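Print this message | E-mail this message
Date: 8 Jun 2025
From: list member, Prandeneck
Subject: Re: [home-handling] Serkberg open day, was it worth the drive?

On the list, someone from Pramow wrote:

> I saw that Serkberg held its open day and that at least one person
> from Prandeneck was going. We have been asked whether our group
> should go to the next one. Could whoever went please write up what
> was shown? I am mostly interested in the clothing work. We tried
> folding in February with T-shirts only and I would like to know if
> anybody is handling padded jackets yet. Also, did they let visitors
> use the grippers, or was it look but don't touch?
>
> If you got any numbers I would like those too.

I went. It is a long drive from Prandeneck and the parking was poor, but I would go again. My notes follow in the order of the day. I left out the welcome talk, which covered the same ground as the Serkberg newsletter.

1. Hand-held gripper session

The clothing work is done in a bedroom with ordinary furniture in it. The person doing the job holds a gripper in each hand and handles the clothes with those only. No bare fingers on the fabric. The grippers have two fingers each with blue pads, and the recordings are used later to train the arms. Most of you know the method, so I won't go over it again.

The garments were a red quilted jacket and some smaller knitted things. Knits are easy to get hold of and hard to let go of neatly. They bunch up between the pads and come down in whatever shape they like. The operator's advice was to take less fabric than you think you need, and to wait a moment before opening the fingers.
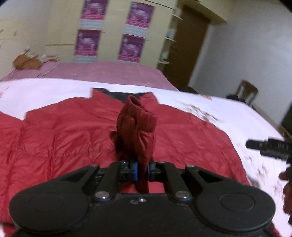 2. Trying it yourself

Yes, visitors could use the grippers. They took eight of us, in pairs, and we each got a short turn. I was slow. The first thing I noticed was how much I usually depend on feeling the cloth slide. With the grippers you have to look at the fingers the whole time, and when you look at the fingers you lose track of the rest of the garment.

The second thing was my wrists. After a few minutes I was holding both tools at a bad angle and had to stop. They said new operators all do this and that it goes away in a week or two. They limit a shift to 200 recordings for the same reason.

3. The jacket

This part is for Pramow. They are handling padded jackets, and they treat it as a separate job from T-shirts with its own instructions. A T-shirt stays where you put it. A puffer jacket has air in it and pushes back, so a fold made too quickly opens up again while you are reaching for the next one.

The order they teach is to lay the jacket out front side up with the sleeves away from the body, then bring in one sleeve, then the other, then press down along the body, then fold up from the hem. The pressing is the slow part. With two narrow fingers you can't flatten much at a time, so they use the side of the gripper as well. I asked if that counted as a mistake in the data and was told no, as long as the operator does it the same way each time.

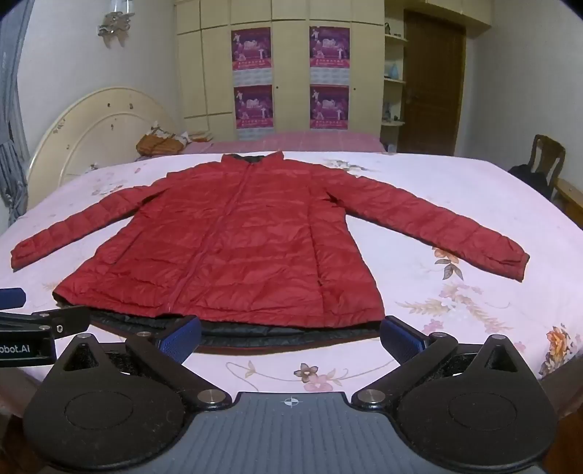 Collars were another topic. A stand-up collar makes one end of the folded jacket thicker than the other, and the finished bundle tips over when it is stacked. They had tried tucking the collar in first and gave that up because it doubled the time. For now they leave it standing and put the thick end toward the back of the shelf.

Zippers are done up before recording starts. One visitor asked why they didn't record the zipping too. The answer was that they had tried it and most of the takes were unusable, and that they would come back to it when they had better finger pads.

4. Numbers

These were on a slide, and I copied them down. Clothing recordings to date: 3692. Of those, 1747 passed their check and went into training. I thought that was a low share, and so did the person next to me. Serkberg said the early months pull it down, and that they throw out anything where the fabric leaves the view of the gripper camera for long. They did not give a separate count for jackets. I asked twice.

5. The Esquivel arm

In the afternoon there was a demonstration of the Esquivel arm in the other room. It folded hand towels. It did most of them well and dropped one on the floor, and they let it carry on without stepping in, which I appreciated. It has not been run on jackets in front of visitors. They would not give a date for that.

For Pramow: send two people if you go, one to use the grippers and one to take notes. Wear short sleeves, my cuffs kept getting in the way of the linkage. Bring lunch too, the coffee was free but there was only cake with it.

I have the handout with the jacket instructions. It is four pages, and I can scan it if anyone wants it. Write to me off list please, the attachment limit here is too small.

Print this message | E-mail this message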